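Hair clips, again

So I finally had a go at the hair clips. You know how you buy a pack of 6 and three weeks later you own one, and it's the one that pinches? I'd been finding mine in coat pockets, down the back of the bed, once in the bread bin (no idea), and my bracelets had drifted off to join them.

My method, if you can call it that, is to tip everything out on the bed where I can see it. I made a cup of tea first and drank nearly all of it before I started, so that tells you how keen I was. I'd been saving an old silver box for ages because it was too nice to chuck — Henryk Nowicki from downstairs gave me biscuits in it last December, and they were gone in 2 days.

The big claw clips are the awkward ones. They won't lie flat whatever you do, so I've decided they go in first and everything else fits in round them.
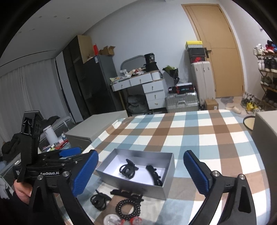 I did look at proper organisers, by the way. Jellent do a lovely one with little drawers, but it was 56 quid and I'd only fill it with receipts! A box I already own will do me fine. The bracelets might end up in a saucer on the desk, once I've cleared the desk, and that's a whole other afternoon. Has anyone got a good trick for the tiny elastic ones? Mine just vanish.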